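# 第六讲 双臂工作站的软件栈:控制、感知与任务规划

课程讲义,配合实验三使用。上课前请先读完第五讲的逆运动学部分,本讲不再推导。

## 6.1 总体结构

实验用的软件叫 Leone,由 Marek Procházka 和 Zoi Karagiannis 维护。它分四层,自下而上为:

1. 驱动层:与电机控制板通信,读关节位置,写目标位置。
2. 控制层:轨迹插值、限速、碰撞检查。
3. 感知层:物体检测与位姿估计。
4. 任务层:把“把瓶子放进纸盒”这类目标拆成动作序列。

各层之间用消息传递,不共享内存。同学们在实验里主要改动控制层和任务层,驱动层请不要动。上一届有小组为了提高频率改了驱动层的超时参数,结果总线出错后机械臂不再自动停止。

左右两臂各有一块控制板,各自有独立的串口。启动时先按序列号绑定,再写入 `left` 和 `right` 两个名字。不要依赖系统分配的设备号,重新插拔以后顺序可能变化。

```yaml
arms:
 left:
 port: /dev/arm_left
 base_frame: left_base
 right:
 port: /dev/arm_right
 base_frame: right_base
world_frame: table
```

## 6.2 坐标系与标定

所有规划都在 `table` 坐标系里进行。原点取桌面前沿中点,x 轴向右,y 轴向里,z 轴向上。两臂的基座固定在同一根导轨上,所以两个基座之间的变换只需标定一次,支架松动或重新安装后必须重做。

标定步骤:

- 运行 `leone calib --arm left`,用手引导末端依次碰触标定板上的 13 个点。
- 对右臂重复同样的操作。
- 程序用最小二乘求出基座到桌面的变换,并打印残差。
- 残差超过阈值时,先检查夹爪是否装紧,再重新采点。

有一个常见错误:左臂标定完以后挪动了标定板,再去标右臂。这时两份残差都很小,但两臂对同一个点的估计不一致,单臂任务一切正常,一做双臂配合就会偏。检查的办法是让两个夹爪先后去指同一个标记点,比较两次的末端坐标。

## 6.3 控制层

控制层接收带时间戳的路径点,输出等间隔的关节目标。插值用五次多项式,起点和终点的速度、加速度都取零。中间路径点的速度由相邻两段的平均斜率给出,如果相邻两段斜率符号相反,则取零。

限速在插值之后进行。若某个关节超速,整段轨迹按同一个比例拉长时间,不能只削平超速的那个关节,否则末端会离开规划好的路径。

碰撞检查把每个连杆近似成胶囊体。检查对象包括:

- 同一条臂内不相邻的连杆;
- 左右两臂之间的所有连杆对;
- 连杆与桌面、三面围板;
- 被夹持的物体与另一条臂。

最后一项容易漏掉。物体被夹住以后,应调用 `attach()` 把它的几何体挂到夹爪坐标系下,松开后再调用 `detach()`。如果忘了 `detach()`,规划器会认为夹爪上一直有东西,后面的路径常常无解。

线缆不在碰撞模型里。它沿着手臂走,在关节附近留有余量,形状随姿态变化,用胶囊体很难描述。我们的做法是限制腕部的累计转角,并在肩部附近的胶囊体上加大半径。

## 6.4 感知层

检测网络输出每个物体的类别、二维框和分割掩码。位姿估计再利用掩码内的深度点拟合几何体:瓶子拟合圆柱,盒子拟合长方体,其余物体只给出中心点和包围盒。

训练集用的是 Clirside 工具标注的 1,743 张图像,另留 385 张作验证。划分时按采集批次分,同一批次的图像不能同时出现在两边。物体摆放相同、只有手臂姿态不同的图像非常相似,随机划分会让验证指标偏高。

浅色物体放在哑光白色桌面上时,颜色对比弱,分割边界容易断。下图的台面上,右夹爪夹着一只带白盖的米色塑料瓶,纸盒里还立着一只白色小圆柱容器,这两件都属于较难分割的一类;左侧红盖的黄色瓶子则容易得多。

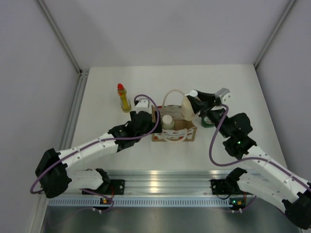 *本页最后修改:2022年2月23日,星期三*

半透明的软管是另一类难点。它没有固定形状,深度读数也不可靠。目前感知层把软管标为 `deformable`,只给出掩码,不给位姿。任务层遇到这个标签时,把掩码对应的区域当作障碍,不规划抓取。

遮挡的处理分两种情况。物体被夹爪挡住一部分时,沿用上一帧的位姿,同时降低置信度。物体完全不可见时,位姿保留 3,000 毫秒,超时后从场景中删除。被夹持的物体例外,它的位姿由夹爪的正运动学给出,不受超时影响。

图中瓶子在夹爪里是倾斜的。这种情况下不能假设瓶轴与桌面垂直,必须在抓取之后重新估计一次瓶子相对夹爪的姿态,再计算放置位姿。实验三的参考代码里,这一步写在 `refine_grasp()` 中。

## 6.5 任务规划

任务层用行为树描述。以“右臂放瓶入盒”为例:

```text
Sequence
├── Detect(bottle)
├── Detect(tray)
├── Grasp(right, bottle)
├── RefineGrasp(right)
├── Fallback
│ ├── PlanPlace(right, tray)
│ └── MoveAside(left)
├── Place(right, tray)
└── Retreat(right)
```

`Fallback` 节点的含义:先尝试直接规划放置路径,若失败,则让左臂退开。注意上面的写法有一个缺陷,`MoveAside` 成功后 `Fallback` 就返回成功,放置路径却还没有生成。作业第 2 题要求改正它。

两臂共用纸盒上方的空间,因此要加锁。Leone 把桌面分成左、中、右三个区,手臂进入中区前必须取得 `center` 锁,离开后释放。锁由任务层管理,控制层只负责检查:没有锁而轨迹又穿过中区的,一律拒绝执行。

如果任务需要两臂同时在中区工作,例如一臂扶盒、一臂放物,应使用 `SharedZone` 节点。它会把两臂的轨迹放在一起规划,速度明显变慢,不要在普通任务里使用。

## 6.6 日志与回放

每次运行都会生成一个目录,内容包括关节数据、检测结果、行为树状态变化和相机图像。用下面的命令回放:

```bash
leone replay runs/<run_id> --no-hardware
```

回放时请务必带上 `--no-hardware`。不带该参数时,程序会把记录的关节目标重新发给真实的机械臂。

排查问题建议从行为树状态开始看,先找到第一个返回失败的节点,再查对应时刻的检测结果和关节误差。直接看图像往往花时间多而收获少。

关节误差长时间不为零,通常是负载过大或目标位置超出机械限位。误差突然跳变,先查总线日志里有没有丢包。

## 6.7 作业

1. 在 `table` 坐标系下写出左、右基座之间的变换,用自己小组的标定结果代入,并说明如何检验。
2. 改正 6.5 节的行为树,使左臂退开后重新规划放置路径。提交树的文本和一次成功运行的日志。
3. 为 `refine_grasp()` 增加失败判断:拟合残差过大时返回失败,并由任务层决定是否重新抓取。
4. (选做)为 `deformable` 物体设计一种抓取点表示,说明需要感知层提供哪些信息。

第 2、3 题可以先在仿真里做,仿真环境名为 Birkent,安装说明见第二讲附录。上真机之前,请把仿真日志发给助教 Alina Filip 检查。标定残差异常或控制板连接不上的,找 Stelios Balaskas。

下一讲内容:从示教数据学习抓取策略。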